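About Hanisen

G'day, and thanks for clicking through to the page everyone skips. I'm the one who started Hanisen, out of a rented shed in Brangate, and the question we get asked most is still the one I began with: can a machine do the chores yet?

Short answer, some of them, slowly. We test robots on the jobs people would love to hand over — folding tea towels, unpacking the dishwasher, sorting bolts into bins, putting a doona cover on (don't get me started). In July we finished our 193rd chore trial. Kultine, our shop-floor rig, can now pick and bag fasteners for a full shift with 7 stoppages, and I was so chuffed I rang my mum. Bawa, the household one, takes around 306 seconds to fold a fitted sheet, and I wouldn't put the result in anyone's linen cupboard!

People come in having seen surgical robots and reckon the laundry must be sorted by now. Fair enough too. Look at a pair of instruments working a green suture through tissue and a sock seems like a doddle. But those arms are steered by a surgeon the whole way through, and a surgeon is a pretty good thing to have on the other end. Our lot has to work out for itself where the sock is, and whether it's inside out.

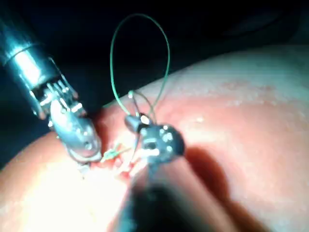 Vitalii Pasichnyk reckons I'm too gloomy about all this. Give the grippers a decent sense of touch, he told me over lunch, and the washing basket will be done before the bolts are, because a crumpled shirt forgives you and a cross-threaded bolt doesn't. I've got a carton of beer riding on the bolts.

We do paid trials for workshops, laundries and aged care kitchens, and we'll tell you if a trolley and a second pair of hands would be the better buy. Bring us your most boring job. If you're passing through Brangate, give us a bell first and come and watch Bawa have a go at the cutlery drawer — it's getting the forks right most days now.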